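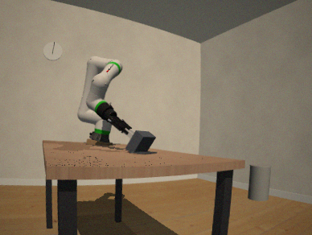

Chapter 7
Collecting Demonstrations in Simulation

Chapter 3 treated the policy as a function from observations to actions and left open where its training pairs come from. The present chapter deals with that question. For most manipulation tasks the answer is a set of demonstrations: recorded runs in which the arm is driven through the task by a person or by a script, with every observation stored next to the action that was given at the same time step.

We work in a simulator throughout. A simulated room costs nothing to reset, the pose of every object can be read directly, and a bad run harms no equipment. The price is paid later, when the policy has to cope with contact and lighting that the simulator only approximates. Chapter 9 returns to that problem.

7.1 What one episode contains

An episode is a single attempt at the task, from reset to termination. In the Illier set used in this book, each episode stores the joint positions, the gripper opening, the commanded motion of the tool, the pose of the object, and the rendered views. The views are saved at the same rate as the actions. If the two rates differ, the pairs have to be matched by time stamp, and errors made in that matching are hard to find afterward.

The set holds 3797 episodes. It was recorded with the Movero teleoperation interface and checked by Niall Innes, who also wrote the replay tool described in Section 7.4.
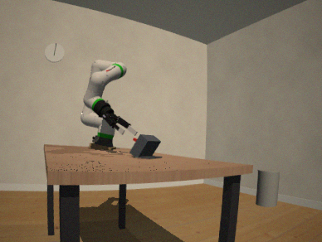
The approach is the part of the episode that needs the most variety. A policy that has seen the gripper come in along only one path will fail when a small error carries it off that path, and the error then grows with each step. The operator should therefore start from different arm poses and come toward the object from different sides. Views need the same attention. With the fingers spread and the tool close to the dark block, little more than a stub of red is visible past the block's edge, and a policy given that view alone has very little to tell it which way the object is turned. Recording a second view of the same step is the usual remedy. Storing the object pose does not solve the problem by itself, as the policy will not have the pose available when it runs on real hardware.

7.2 Choosing the viewpoint

A fixed camera should be placed so that both fingertips and the object stay visible for as much of the episode as possible. No single position manages this for every arm pose. The common choice is to use 2 fixed cameras, looking at the table from different directions, and to train on both streams. The Zadent recorder accepts any number of views, but storage grows in proportion and the gain from each added view becomes smaller.

Before a long recording session, run one episode and step through it. Look for stretches in which the wrist hides the object, and note the arm pose at which each begins. If the object is hidden at the moment the fingers close, move the camera and repeat the test.

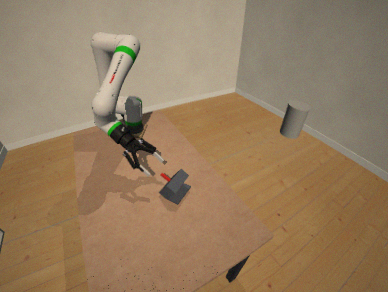 Figure 7.3 Open gripper above a hammer-shaped object, with the red handle in view.

7.3 Labeling success and failure

Each episode is given a label when it ends. The Baird labeling script marks a grasp as successful if the object is clear of the table and both fingers report contact at the final step. Episodes that do not meet this test are kept in a separate file. They are left out of plain behavior cloning, but Section 7.5 shows how they can be used to train a success detector.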